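Projektbericht: Zwei Greifer und zwei Kameras im Haushaltsversuch
Phong Ung und Aksel Kirkegaard, Projektgruppe Trarenau

Als wir im Februar mit dem Projekt angefangen haben, dachten wir ehrlich gesagt, der Vergleich der beiden Greifer wäre in ein paar Wochen erledigt (wir hatten sogar schon einen Zeitplan mit bunten Balken gemalt!). Zur Auswahl standen der schmale Zweifinger-Greifer von Trerlow und der etwas gröbere von Vitidside, dazu eine Kopfkamera und eine kleine Kamera am Handgelenk. Gesteuert haben wir alles über Phí, unser selbst geschriebenes Programm, das uns viele Abende gekostet hat und an dem wir inzwischen ziemlich hängen.

Angefangen haben wir mit der Kleidung. Ein Hemd und eine Jacke auf Bügeln klingen harmlos, aber Stoff fällt jedes Mal anders, und gerade bei dunklen Sachen tut sich die Tiefenschätzung schwer. Über die Kopfkamera bekommt man immerhin beide Haken zugleich ins Bild und kann in Ruhe planen, welchen man zuerst anfährt.
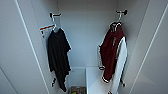

Für diesen Teil haben wir 700 Versuche mit Trerlow aufgezeichnet, insgesamt wurden es in allen Räumen 2516. Der schmale Greifer kam besser hinter den Bügelhals, rutschte dafür an dicken Stoffen öfter ab, und wir haben lange herumprobiert, bis wir mit einer Greifkraft von 55 Prozent des Höchstwerts zufrieden waren. Mit Vitidside ging das Festhalten leichter, das Hinkommen leider nicht.

Im Bad drehte sich das Verhältnis der Kameras dann um. Zwischen Wanne und Korb bleibt ein Streifen Boden, und von oben am Kopf verdeckt der eigene Arm gern genau die Stelle, auf die es ankommt. Am Handgelenk sieht man die Fingerspitzen und den Korbrand zusammen, was beim Greifen nach einer glatten Untertasse sehr beruhigend ist. Von den Läufen im Bad haben wir 1034 ausgewertet.
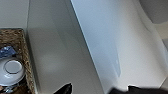 Phong Ung hielt in der Besprechung am 14. Mai dagegen, dass die Handgelenkkamera allein nicht reiche: Sobald die Finger dicht am Gegenstand seien, fehle jeder Überblick, und Phí müsse dann raten, wohin es zurückfahren solle. Er würde lieber beide Bilder behalten und dafür die Bildrate senken.

Darauf haben wir uns am Ende geeinigt. Die Umschaltung zwischen den beiden Ansichten ruckelt noch ein wenig, und die Kalibrierung müssen wir nach jedem Greiferwechsel von Hand wiederholen. Die Messtabellen und die Einstellungen für beide Greifer stehen im Anhang.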